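Accueil Films Distribution Salles Qui sommes-nous Contact

Qui sommes-nous

Bummont distribue en salles des films de patrimoine et des premiers longs métrages étrangers. La société a été créée par Ashraf Abdelaziz, ancien programmateur, qui la dirige toujours. Nous sommes sept, répartis entre l'acquisition, le sous-titrage et les relations avec les exploitants. 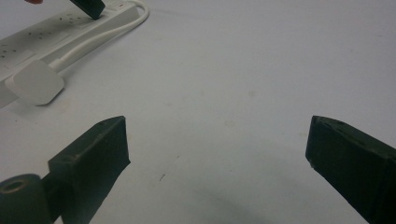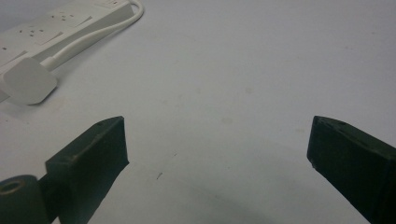
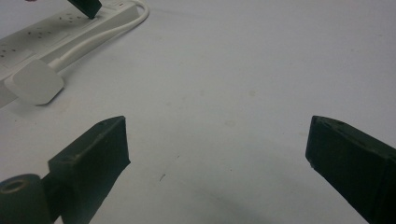
Trois vues d'un plan de travail clair.

Notre métier

Nous achetons les droits d'un film, nous en établissons la version française et nous le proposons aux salles. Le catalogue s'enrichit de 12 titres par an, reprises comprises. Nous préférons sortir peu de films et les accompagner longtemps - certains tournent encore deux ans après leur première semaine d'exploitation.

Le patrimoine représente la plus grosse part de l'activité. Nous avons repris les droits français du fonds Zallholm, qui comprend des polars, des mélodrames et quelques films fantastiques restés inédits chez nous. Les restaurations sont faites par les ayants droit. Nous contrôlons les copies numériques avant leur envoi, bobine par bobine, et nous refaisons les sous-titres quand les anciens sont incomplets ou trop coupés.

Nous distribuons aussi des remakes, à condition de pouvoir montrer l'original dans la même saison. C'est ce que nous avons fait pour Chauke, dont les deux versions ont été proposées aux salles en double programme. Les exploitants restent libres de ne prendre qu'un des deux films.

Les sous-titres

Tous nos sous-titres sont faits en interne ou confiés à des traducteurs que nous connaissons. Le nom du traducteur figure au générique de fin et sur la fiche du film. Pour donner un ordre de grandeur, notre dernier polar compte 1696 sous-titres. Une version sourds et malentendants est livrée avec chaque nouveauté, et progressivement avec les titres plus anciens.

Travailler avec nous

Les salles peuvent réserver un film par courriel ou par téléphone, de 9 h 30 à 18 h. Les affiches, dossiers de presse et bandes-annonces sont envoyés sur demande. Pour les ciné-clubs et les établissements scolaires, les conditions non commerciales sont gérées par notre partenaire Hostetum, à qui il faut s'adresser directement.

Nous lisons les propositions de films terminés - pas les scénarios, nous ne faisons pas de production. Merci d'envoyer un lien de visionnage avec sous-titres français ou anglais. Le calendrier des sorties d'automne est arrêté en mai.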